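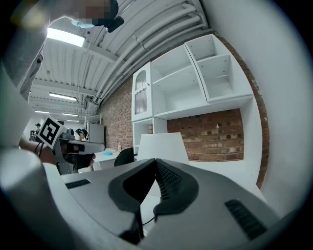
Figure 1. Right-hand gripper with the fingers closed.

Udau Project: Report on the Lost Grip Fault
Submitted 18/08/2018

1. What happened

Our group used a pair of hand-held grippers to record lifting and placing tasks for the Wuisan arm. The task in this report was moving a table lamp across a desk. During a lift the right gripper let go of the lamp base while the trigger was still pulled. The lamp dropped onto the desk and tipped. The bulb did not break and no one was hurt. We stopped work and unplugged both grippers.

The log showed that the finger motor had shut itself off. Its current limit had been set to 200 mA in February for a soft foam object and was never put back. The lamp base needed 240 mA to hold. The motor ran over its limit for 9 seconds and then the controller cut power, as it was built to do.

2. Repeating the fault
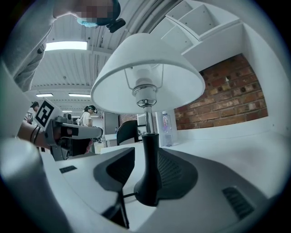

Dradcombe replied to our first draft that a low limit should make the grip weak from the start, and asked why the lamp came up at all. We checked this. The controller allows a short overload before it shuts down, so the first part of the lift is normal. A quick lift finishes before the cutoff. Ours was slow because we were lining up the shade with the desk edge.

We ran 29 slow lifts with the old limit, keeping the lamp just above a folded towel. The motor shut off in all of them. With the limit raised to cover the load, it did not shut off.

3. Changes made

The limit is now stored with the object name and loads when the object is picked from the menu. If no object is picked, the grippers will not start. We also added a warning beep before the cutoff. 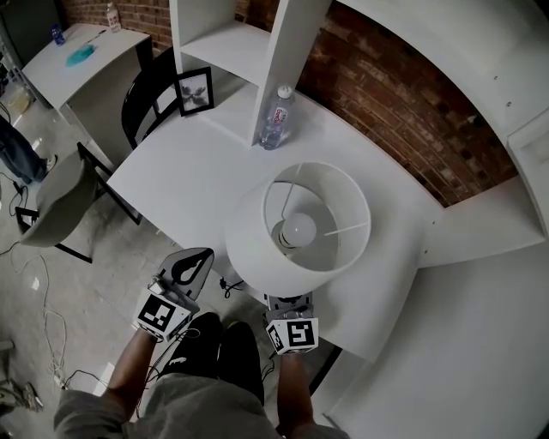
The beep is hard to hear when other people in the lab are talking, so Sorkamard, our sponsor, asked for a light as well. The light is wired but the code for it is not finished. Until then, a second student watches the current on the laptop and calls a stop if it stays over the limit.

4. Still open

We did not test the left gripper in the same way. It uses the same controller and the same settings file, so we expect the same fault. The old recordings made after the limit was changed also need to be checked for early releases.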